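Folding dark garments on a bed with a fleece throw
Galtbridge Household Help, Laundry and Linen

Eduardo Frade
I fold the household's laundry on the bed. Black items collect fluff from the throw beneath them. Kindly advise on a suitable procedure.

Multico
Members are advised to shake the throw outdoors beforehand and to fold dark items last. A lint roller should be used on each finished bundle.

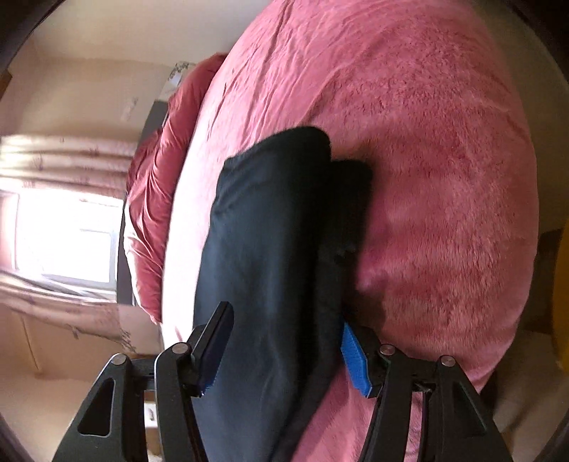 Should a folded black item be stored flat or upright?
Upright storage is recommended where the drawer is deep enough, with the rounded fold uppermost. Thick bundles may be laid flat.

Abbasi
Wash the throw at 30 degrees, separately. Mine shed for 2 washes and then stopped.

Jirberg
I would simply use a table. A clean cotton sheet placed over the throw is also acceptable.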